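4.3 Moving your contacts and messages to the Yeoman phone

Read this section before you remove the SIM card from your old phone. The transfer uses the Relitz app, version 2 or later, on both phones.

1. Charge both phones to at least half.
2. Connect both phones to the same Wi-Fi network. Turn off any VPN.
3. On the old phone, open Relitz and tap Send. A code appears on the screen.
4. On the Yeoman, open Settings, then Accounts, then Bring Data Over. Type in the code.
5. Select Contacts, Messages and Call Log. Leave Photos off for now - they are covered in 4.4.
6. Tap Start. Keep both screens on until the count stops.

Note: Contacts stored on the SIM are not included. Copy them to the phone memory first (see 3.7).

Caution: Do not restart either phone during step 6. A transfer that is interrupted leaves duplicate entries, and these have to be deleted by hand.

If the transfer stops with error 741, the code has expired. Go back to step 3 and get a new one.

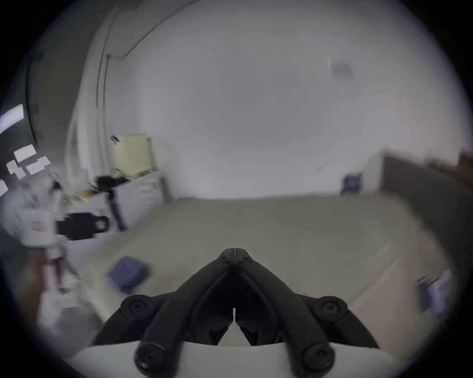
Error 125 means the Yeoman is low on storage. Free up space and tap Resume. Messages that have already come over are kept.

7. When Transfer Complete appears, tap Done and open Contacts to check the total against the old phone.
8. Move the SIM card across and restart the Yeoman.

Note: Phones bought through Prokska have Relitz already installed. On Jirnberg models, get it from the app store.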